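# Udau two-arm bench kit: worth it for sorting returned tools into bins?

**Davoud Rahimi**

We run a small repair and rental counter (test gear, chargers, extension leads, adapters). Returns come back in a mixed tote and somebody puts each item into its slot in a sorting rack. I am looking at the Udau two-arm kit, the one with the extrusion frame that bolts to a table. The reseller, Trasport, quotes it with both arms, grippers, frame, power supplies and the teaching software. There is a cheaper single-arm version as well.

Requirements as I see them:

- heaviest item is a handheld meter with its holster on, 715 g
- items have soft leads attached or come as loose coils
- 40 items an hour would be enough, because it would run in the evening
- rack has open compartments, no lids, no doors

What I can't get from the spec sheet is whether two arms are needed for this, how stable the frame is on an ordinary workbench, and how long setup takes for people who are comfortable with Linux but have never programmed a robot. The sheet says 800 g payload per arm and leaves it there. Trasport's answer to my email was a link to the same sheet.

Has anyone used one for more than a demo?

---

**lathe_and_file**

Get the single arm. Two arms is twice the calibration and you'll never use the second one. We have a different make and the second arm has been in its box since November.

> **Davoud Rahimi:** Does yours handle items with cables attached?
>
> **lathe_and_file:** No, we do machined blanks. Fair point.

---

**Parviz Jafarzadeh**

I have had the two-arm Udau kit running on a job close to yours for the better part of a year, so I will go through your points in order. I bought mine at list price and have no connection with Udau or Trasport.

**Payload.** The 800 g figure is for the arm at mid reach with the gripper level. At full extension the wrist sags and the position error grows with it. Your 715 g meter is inside the number on paper, but I would not plan on lifting it at the far corners of the frame. Put the rack so that heavy items travel the shortest distance. Also grip across the narrow side of the body. A holster with rounded edges will rotate in the fingers if you take it off center.

**One arm or two.** For hard items with no cable, one arm is enough and lathe_and_file is right about the extra calibration. For leads and coils, get two. A coil lifted by one gripper hangs open, and the bottom loop catches on the compartment divider. With two, one arm holds the coil over the opening while the other pushes the loose part in. It is slow, and it still works far more often than any single-arm routine I tried. Handing an item from one gripper to the other also lets you change its orientation without putting it down.

**Frame and table.** The extrusion frame is stiff. The table under it is usually the weak part. On a folding bench the whole thing rocks every time an arm decelerates, and the wrist cameras pick that up as blur. Use a thick solid top and put it on a concrete floor if you have one. After the table is where you want it, mark its position on the floor with tape. If it gets bumped you can push it back to the marks and run the short calibration, which takes a few minutes, in place of the full one.

**Rack.** An open mesh organizer with three compartments works fine. Raised feet are useful, since you can tell from the camera view whether something has dropped underneath.
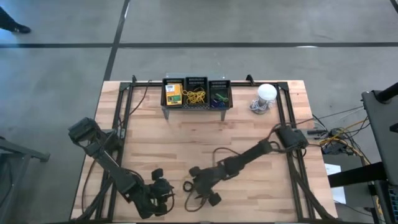
Fix the rack to the table all the same. Mine was freestanding for the first month and moved a little every time a finger touched the rim. By the end of a long run the drops were landing on the divider. Two small brackets and four screws solved it.

**Cables on the arms.** This is my main complaint about the kit. The supplied ties are too few and the motor leads hang loose between the joints. Sooner or later a gripper closes on its own lead. Budget an hour for proper cable sleeves before you teach anything. Leave slack at the elbow and at the wrist, and move each joint by hand through its whole range before you power on.

**Setup time.** Mechanical assembly took me one afternoon. Software was two days, most of it spent on USB port naming – the arms can swap left and right after a reboot unless you write a udev rule. The Udau manual does not mention it. Search the forum for the Moriarty script, which does the job in a few lines.

**Teaching.** You record the task by hand, many times. I needed 80 recordings per item type before coils were usable. Rigid items needed fewer. Vary where the item starts on the table, or it will only work from the one spot.

**Rate.** I get 40 an hour on rigid items with no trouble. With coils in the mix I do not. If coils are more than a third of your returns, expect to fall short.

Spare finger pads come from Prernberg, and are cheaper there than through Trasport. Order a set with the kit.

> **Davoud Rahimi:** Very useful, thank you. Coils are closer to half of what we get. Do you leave it running unattended?
>
> **Parviz Jafarzadeh:** No. Someone is always in the room, with the stop button in reach. The software has a torque limit but the default is set high. I lowered it on both wrists.
>
> **Davoud Rahimi:** Understood. I will ask Trasport for a trial with our own leads before ordering.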